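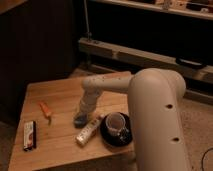
Makico Two-Finger Gripper: Three Weeks On A Small Arm

By Mervyn Hulme, July 23, 2021

I bought the Makico to replace the Adjei gripper I have used since December. Both fit the same wrist flange. The Makico cost me £23 more, and the swap took five minutes with one hex key.

The test is the same one I use for every gripper. A few household things go on a wooden table, the arm comes down from above, and I note what it can lift and put back. A cup on a saucer is always included, and so is something tube-shaped lying at an angle.

Tubes are where the Makico does best. The pads are soft enough to take a smooth, round body without it rolling away, and I seldom had to correct the wrist angle. The Adjei would often push a tube along the table before it closed. Slim things the size of a marker pen were fine on both.

Small flat packets are harder. The gripper body is compact but blunt, and it comes very near the table top before the fingers are low enough. I set the lower limit too deep on the first day and scuffed the wood. Set yours high and work down.

Glass needs the force turned down to the second setting. At that level it held a small cup by the sides, but I would not trust it by the handle — the fingers are too wide.

The controller software is plain and slow to start. My log shows 2306 good grips out of 2666 attempts, and most of the failures were flat packets. I am keeping it on the arm. If you only move boxes, the Adjei will do.

Comments

Imogen Kettle: Does it work with the Skevedari controller?

Mervyn Hulme: Yes, but you need the longer lead.

destbridge_dan: Mine squeaks when it opens. Anyone else?

We use cookies to remember your settings. Accept | Manage choices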